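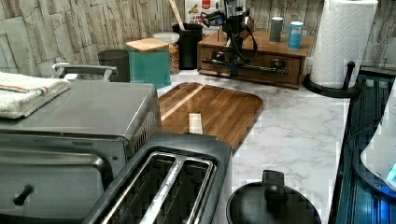

Kitchen counter setup, with the arm over the bar at the front of the drawer organizer.

Setting up collision zones for a countertop arm

This part of the guide covers the planning scene: telling the planner what is on the counter and how much space to leave. It assumes you have finished camera calibration and the arm shows up in Rostura with its joints moving correctly. If the model lags behind the real arm, go back and fix that first.

Step 1. Set the base plane

Open the scene editor and choose Add plane. Use the three-point fit and pick points on bare counter, well apart. Glossy or veined surfaces can give noisy depth, so look at the residual before you accept. We accept anything under 2 mm. If yours is higher, pick new points away from reflections. A varnished cutting board will throw the fit off too, so keep your points off it.

Step 2. Add the large fixed objects

Use plain boxes for the toaster oven, the toaster and the drawer organizer. Do not import meshes for these. Box checks are much faster and you don't need the arm to reach into the gaps. A towel on top of an oven should go inside the oven's box. Make the box taller until it covers the towel and any raised handle.

Add the back wall as a second plane. It is easy to forget, and the elbow will find it.

Step 3. Add the small objects

Canisters, jars and the paper towel holder go in as cylinders. Give a utensil holder two shapes, one for the cup and one for whatever sticks out of it. The detector often misses thin handles, so enter that one by hand.

Objects standing on top of the organizer need their own cylinders. If you raise the organizer box to include them, the planner loses all the space between them.

Step 4. Set the padding

Padding is per object. Start with these values in scene.yaml:

padding_default: 0.02
padding_cables: 0.045
padding_target: 0.0

The cable value is 45 mm because the loops swing out when the wrist turns. Ayman Harb ran the same scene with the default padding on the cables and got plans that passed the check but brushed the canisters.

Step 5. Allow contact with the target

The planner treats every touch as a collision unless you say otherwise. In the allowed contacts table, pair the fingertip links with the bar at the front of the organizer. Pair only the fingertips. If you add the whole wrist, the planner will happily rest the wrist on the bar.

Step 6. Test it

Run the sampler with 400 random goals and the arm disabled. Open the report and sort by minimum clearance. Step through the lowest entries in the viewer and check which pair of shapes is close. Then enable the arm at low speed and keep a hand on the stop button.

Known problems

Error 104 means the start state is already in collision. Nearly always it is cable padding overlapping a nearby object. Jog the arm clear and plan again.

If the scene disappears after a restart, check that you saved it to the project and not to the session. Sofia Guerreiro has a patch that warns about this, due in the January release.

Next: Grasp poses for knobs and bars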